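3.2 Setting and household sample

The survey covered two towns, Flileo and Kadine, chosen because both have a covered market and a weekly textile stall but differ in the age of their housing. In Flileo most homes were built before the rail line closed, and the kitchen is a separate room with its own door. In Kadine the newer blocks have one open room for cooking, eating and sitting. We expected this difference to affect how often a table was covered, and with what.

A total of 411 households completed the first interview. Of these, 29 moved or withdrew before the second interview in November and were left out of the analysis of replacement, though their first answers are kept in the tables on purchase and storage. Interviews took place at the main eating table wherever the household agreed. Respondents were asked to list every cloth they owned for that table, including cloths kept for holidays and cloths now used for something else. The full list came to 1,821 items.

3.3 Coding of cloths

Each item was coded for fiber, pattern, edge finish and current use. Fiber was taken from the label when there was one and from the respondent when there was not. Pattern was coded as plain, checked or plaid, striped, floral, or other printed. We grouped checks and plaids together after a trial round in which the two coders disagreed on the line between them. A cloth with bands of several colors crossing at right angles was coded as plaid even when one color took up most of the surface (Figure 4).
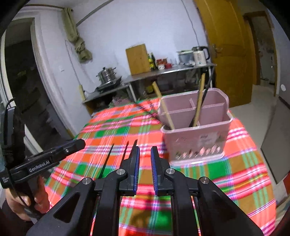 Figure 4. Plaid tablecloth with stripes in red-orange, green, pink and white.

Color was recorded separately, with up to four color terms per cloth. Respondents supplied the terms themselves, and we kept their wording in the first pass. Many people used one word for the whole cloth — "the red one," for example — even when the cloth had several colors in it. In the second pass the coders added the remaining colors from the cloth itself. Both versions are kept, and Section 4 uses the respondents' own terms unless stated otherwise.

Current use was the hardest field to code. Several respondents described a cloth as an everyday cloth but said it had been in a drawer since spring. Others used a holiday cloth under a clear cover all year. We coded by what the respondent said had been on the table in the week before the interview, and entered the stated purpose in a separate column.

3.4 Purchase and replacement

For each cloth we asked where it came from. The answers fell into market stall, shop, gift, inherited, and made at home. Two shop chains, Ondent and Bravo, were named often enough in Kadine to get their own codes. Neither has a branch in Flileo, where respondents who bought from a shop mostly named small dry goods stores.

Replacement was recorded only at the second interview. A cloth counted as replaced if it had left the table for good and another had taken its place — cloths that were merely rotated did not count.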